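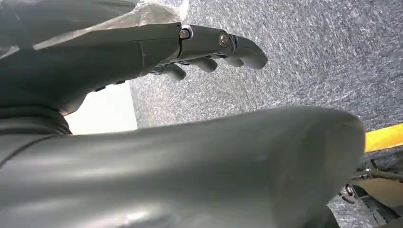
Wolfram Meinecke says the film is the bit everyone gets wrong, they pull it too tight on the corners and then wonder why the veneer's marked. Leave a bit of slack, he says, and a blanket under it. Fair call. We've put it on the job sheets.

So, about us. Pritel Packing. We wrap things, box things, label the boxes. House moves mostly, some offices, the odd deceased estate. Ten years at it, same shed on Faltov Road, roller door sticks so give it a shove.

What we pack: kitchens, books, glassware, garages (yes, even that garage). Lounges and mattresses get covered. Fridges too, but defrost them the night before please. Please.

What we don't: gas bottles, paint, anything alive. Pot plants by arrangment.

Clear film is our day to day stuff. You can read a label through it, and find the kettle. It creases, it sticks to itself, looks a mess when it comes off. Keep the clean bits for the paint trays. Or hand them back, we bale soft plastic every Wednesday and it goes off with the cardboard.

Boxes: 2,000 on the shelves at any one time, new and once-used. Once-used are cheaper. Return them flat and you get your deposit back, tape on is fine. Picture cartons and port-a-robes for hire, 200 of each colour label, ask at the counter.

Quotes are free. Photos of each room help heaps, open the cupboards first. We're in from 7 am, ring early becuase the phone goes quiet once the truck's loaded and we're all out the back.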